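Wernthorpe sorting cell: your questions about the April dropped-peg fault
Last updated 8/21/25

What went wrong in April?
The arm kept letting go of pegs a moment too early, and one landed hard enough to chip its end. We had over 2,367 placements in the log by then, so it came as a bit of a shock, I must say!

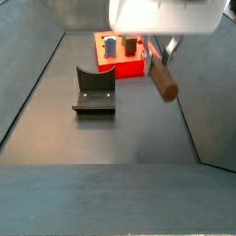
Nuala Gallagher went back through the log with great patience and found that the grip reading had been drifting for 13 days. The software took a weak hold for a good one and carried on quite happily.

Is it safe to reach in and pick up a dropped peg?
Please don't, however tempting it is (and we do know it's tempting). Press stop, wait for the arm to park and the lamp to go out, and only then put your hand in.

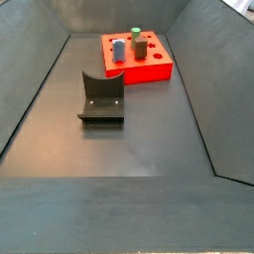

Red block and black holder in the bin, arm out of view.

What has changed since?
The Krajewska controller now checks the grip 4 times before each release, and if any reading looks low the arm simply stops where it is and asks for help. It's slower, and we're sorry about that, but we would much sooner have slow.

Does a stop mean I have to start the whole board again?

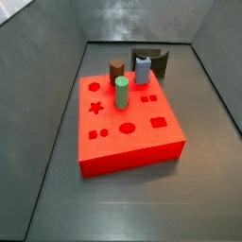 Ekalton asked for exactly the opposite, saying they would like every stop to force a full restart, so that no half-finished run slips through. We've made that a setting, and it's switched off unless you choose it.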